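《Cakport》两个版本到底看哪个(有剧透)

版块:影片讨论 > 欧洲片

旧船票
发表于 晚上 8:40

上周把Léonie Rolland的《Cakport》两个版本都看了一遍,先看的影院版,隔了一晚看的导演版。搜了一下版里没有专门的帖子,只有在别的楼里零星提到,所以开一个。

先说版本情况。影院版就是当年在Gesard影展放的那个,后来院线上的也是它。导演版是Flollar出碟的时候做的,多了九分钟。碟里两个版本都有,菜单里可以选,默认进的是导演版,第一次看的人要注意一下。

故事不复杂。Perrin在港口城市Cakport做了很多年夜班引水员,有一天他弟弟的债主找上门,他答应替人带一艘不登记的船进港,交换条件是债一笔勾销。船带进来以后他发现船上有人,一个女人,Noémie Langlois演的,全片没有名字,演职员表里写的也只是“乘客”。后面就是两个人在港区躲了几个晚上。

多出来的九分钟主要在三个地方:

开头Perrin跟弟弟吃饭的戏长了很多。影院版进来的时候饭已经吃完了,两个人在收碗。导演版从弟弟上楼开始。

中段灯塔那一晚,Perrin和乘客各自讲了一段以前的事。影院版里只有Perrin讲,乘客听着。

结尾多了一个清晨的镜头,后面再说。

我的结论是影院版更好。开头那顿饭把弟弟的性格交代得太满了,后面他出卖Perrin的时候我一点都不意外。影院版里你只知道有这么个弟弟,收碗的时候话不多,后来他在电话里把地址说出去,那一下是有分量的。

灯塔那场我比较犹豫。乘客讲自己过去的那段台词写得不差,Langlois演得也好,可是她一讲完,前面所有的沉默就都有了解释。我不太想要那个解释。

想听听别人怎么看。

慢车到站
发表于 晚上 9:12

正好相反,我只认导演版。

影院版我是在影院看的,看完跟朋友讨论,朋友问我那个弟弟是谁,他以为是邻居。收碗那场光线很暗,弟弟背对镜头,名字也没叫,后面电话里只听见声音。要是观众连这是兄弟俩都没认出来,出卖那一下从哪来的分量?

旧船票
发表于 晚上 9:20

回复 慢车到站:
Perrin在船上跟债主说过一句“我弟弟的事我来”。

慢车到站
发表于 晚上 9:26

那句话说在前,弟弟出场在后,中间隔着整个进港的段落。第一次看的人很难连起来。你第二次看当然觉得清楚。

磷光
发表于 晚上 9:31

问一个基本的,两个版本调色一样吗?我手上只有老的影院版录像,夜景偏绿,看截图碟上好像偏蓝。

旧船票
发表于 晚上 9:38

回复 磷光:
不一样。碟上两个版本用的是同一套新的调色,都偏蓝。影院当年是偏绿的,我记得港区的钠灯很黄,人脸发青。碟上钠灯颜色收了,脸正常了。

磷光
发表于 晚上 9:41

那碟上的“影院版”严格说也不是影院版。

旧船票
发表于 晚上 9:44

剪辑上是,颜色上不是。内附小册子里有一页讲到这个,说是导演看着调的。

守夜的驴
发表于 晚上 10:05

写长一点,这片子我前后看过好多遍,有些想法一直没整理。

你们在争哪个版本好,我觉得要先看这片子是哪一类的。它的外壳是犯罪片,有债主,有走私船,有枪(虽然只响了一次),但是Rolland对犯罪片该有的东西不太上心。债主那伙人有多大势力、船是谁的、乘客为什么值得他们找,她都没讲。拿犯罪片的标准去看,两个版本都有漏洞。比如Perrin第二天照常去上班,引水站的同事一句都没问,可他前一晚带船进港是用了站里的拖轮的,日志上怎么写?两个版本都没管。

她上心的是夜班。片子前半段几乎就是在拍一个人上夜班的流程,交接,换衣服,喝东西,等无线电,上船,爬软梯,下船,再等。这些段落两个版本一帧没动。我有个亲戚以前在码头干活,看完说爬软梯那段拍得对,手脚的顺序对,一般电影里都是乱爬的。
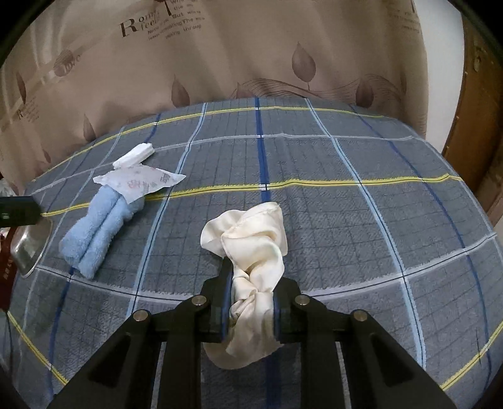 所以灯塔那场戏我倾向于保留乘客的独白。前面所有的时间都给了Perrin,我们看他怎么干活,怎么吃东西,怎么在值班室的椅子上睡着。乘客上岸以后,片子的眼睛还是跟着Perrin,她经常在门后面,在楼梯下面,在画面外应一声。到了灯塔,影院版还是让Perrin讲,她听。从头到尾她就是一个被人带来带去的东西。导演版里她讲了,讲的内容我觉得倒是次要的,她说小时候家里开洗衣店,说她能从床单上看出客人睡没睡好,跟剧情一点关系没有。可是讲完以后Perrin看她的方式变了,下一场他第一次问她想去哪。影院版里这句问话是硬冒出来的。

说到这里也要替影院版讲一句。影院版灯塔那场的节奏是对的。Perrin讲完,灯转过来,她闭眼,切。很干净。导演版里灯转过来好几次,剪辑上能看出来原来的素材机位不够,她讲话的时候反复用同一个侧面,有一次她的头发明显跟前一个镜头接不上。这场估计拍的时候就没打算全用。

结尾我没有立场,两个都行。

旧船票
发表于 晚上 10:21

回复 守夜的驴:
拖轮那个确实,我看的时候也想了一下。不过前面有个镜头是他把日志那页翻过去压住,可能算是交代?

你说她讲完以后Perrin才问她想去哪,这个我之前没注意到。我回去再看一遍。不过影院版里他问这句之前有一个空镜,防波堤,挺长的,我当时是把它当成他在想的。

守夜的驴
发表于 晚上 10:27

防波堤那个空镜导演版也有,挪到前面去了,在进灯塔之前。

慢车到站
发表于 晚上 10:30

这个挪动小册子里写了吗?我一直以为是同一个位置。

守夜的驴
发表于 晚上 10:33

没写。小册子只写了增加的,没写挪动的。乘客下楼梯那个镜头也换过一条,影院版她扶了栏杆,导演版没扶。

面包屑先生
发表于 晚上 11:02

泼个冷水,我两个版本都不喜欢。

Rolland之前拍的短片我都看过,很扎实,拍《Cakport》的时候明显是想要一个大一点的架子,就借了犯罪片的壳,结果壳和里面的东西各走各的。夜班那些段落单独拿出来是很好的半部片子,债主一出现就塌了。演债主的那位演员每次进门都要先停一下再说话,停得我出戏。

还有音乐。前半部没有音乐,只有机器声和无线电,到后半部突然弦乐就来了,而且每次都是两个人坐下来的时候来。两个版本都一样,导演版还多来了一次。

守夜的驴
发表于 晚上 11:10

回复 面包屑先生:
音乐同意。灯塔独白底下那段弦乐要是拿掉会好很多。

旧船票
发表于 晚上 11:14

回复 面包屑先生:
债主不同意。他每次进门停一下,是在看屋里有没有别人,最后一次他没停,直接进来了,那次屋里就有别人。我觉得是设计过的。

面包屑先生
发表于 晚上 11:19

设计过和好看是两回事。我承认最后那次我没注意。

秋刀
发表于 晚上 11:40

我是16毫米拷贝看的,说一下情况,可能对磷光有用。

以前我们这边有个资料放映,借到过一个缩的16毫米拷贝,影院版。那个颜色既不是绿也不是蓝,整体是褪了的,偏红,没有参考价值。但是有一点,黑的地方细节比碟上多。进港那段,驾驶台里除了Perrin还站着一个人,在最暗的角落,碟上完全看不见,拷贝上能看出个轮廓。我当时以为是船长,后来想船长在前面坐着。一直不知道那是谁。

磷光
发表于 晚上 11:46

回复 秋刀:
这个有意思。我那份录像里也看不出来。会不会就是摄影组的人?

秋刀
发表于 晚上 11:50

有可能。驾驶台是实景,地方很窄,声音组大概也得有人待在里面。不过那个人影在Perrin转头的时候也动了一下。

慢车到站
发表于 晚上 11:55

我去翻了碟上的评论音轨,Rolland讲到进港那段的时候说的是天气,说等雾等了好几个晚上,没提人影。音轨是她跟Langlois两个人录的,Langlois在前半段基本没话,因为她还没出场,隔一阵问一句“这是在哪拍的”。

旧船票
发表于 早上 7:15

昨晚又看了一遍灯塔前后,两个版本对着看的。

守夜的驴说得对,防波堤的位置是挪了。影院版的顺序是Perrin讲、灯、她闭眼、防波堤、早上、“你想去哪”。导演版的顺序是防波堤、进灯塔、Perrin讲、她讲、灯、早上、“你想去哪”。

这样我能理解为什么导演版要加独白了,防波堤挪走以后,灯塔和早上之间得有个东西。只是不知道是先决定加独白再挪的空镜,还是反过来。

我还是喜欢影院版,不过没有昨天那么肯定了。

另外说结尾。影院版停在Perrin交班,把对讲机放回充电座上,黑。导演版后面多一个清晨的港口远景,有一艘船正在出去。我对这个镜头的意见是,它让人以为乘客在那艘船上。影院版里她走没走成是不知道的。

守夜的驴
发表于 早上 7:52

我没觉得她在那艘船上。那是艘空的散货船,吃水线露得很高,就是港口每天早上都会有的船。她要走也是走陆路,前面问她想去哪的时候她指的是火车站那边。

旧船票
发表于 早上 8:03

她指的是窗外吧。

守夜的驴
发表于 早上 8:06

窗外那个方向是火车站,早先Perrin下班回家那段走过同一条路,有站牌。

慢车到站
发表于 早上 8:30

我也一直以为她在船上。看来这个镜头至少骗到两个人。

面包屑先生
发表于 中午 12:10

一个镜头大家看出两种意思,在我这算缺点,版里可能有人算优点。

顺便问,Flollar这张碟现在还能买到吗?我是问同事借的,想自己收一张,再怎么不喜欢前半部还是值得留的。

旧船票
发表于 中午 12:25

普通版应该还有。带硬纸盒和厚册子的那种是限量的,编号印在盒底,总共300套,早没了。二手偶尔有人出,价钱不好说。普通版的小册子薄一些,少了一篇Rolland的访谈,碟是一样的。

秋刀
发表于 下午 1:40

补充一下,普通版的早批次有个问题,导演版播到弟弟上楼那里会跳一下,声音断不到一秒。后来的批次修了。买二手的话先问清楚卖家能不能试那一段。

磷光
发表于 下午 2:05

我刚下单了普通版,到了以后看看驾驶台那个角落,把亮度拉高试试。

秋刀
发表于 下午 2:11

拉高也没用,我试过,碟上那块是死黑,没有信息了。影院版那条和导演版那条都一样。

山竹罐头
发表于 下午 4:48

没看过导演版,看了这个帖子才知道有。我对这片子印象最深的是四月那场戏,就是Perrin说“四月的雾不算雾”,然后债主笑了,他没笑。这句在导演版里还在吗?

守夜的驴
发表于 下午 5:02

回复 山竹罐头:
在,位置也没变。有一点不同,影院版债主笑完直接切走,导演版留了一会儿,能看到Perrin去关窗。

旧船票
发表于 下午 5:06

这个我对着看都没看出来。九分钟里算上这个了吗?

守夜的驴
发表于 下午 5:09

应该算上了,这种零碎的延长还有几处,加起来没多少。弟弟打电话那场前面也多了一点脚步声。

慢车到站
发表于 下午 5:33

电话那场我倒想起一件事。字幕把“楼上”翻成了“上面”,弟弟说的其实是她在楼上,字幕是“在上面”,听起来像在船上。我第一次看的时候就被带偏了,以为他们要去船上搜,结果下一场人直接进了公寓。

旧船票
发表于 下午 5:41

对,我看的字幕也是“上面”。碟上自带的英文字幕是upstairs,没问题。网上流传的那份中文字幕错的地方不少,软梯翻成了绳子,引水员前后有两种叫法。谁手里有校过的,麻烦发到字幕区。

秋刀
发表于 晚上 6:20

我校过影院版的,导演版多出来的部分没有时间轴,开头那顿饭还差一半没翻。弟弟说话太快,有几句听不准。晚点我把影院版的先传上去。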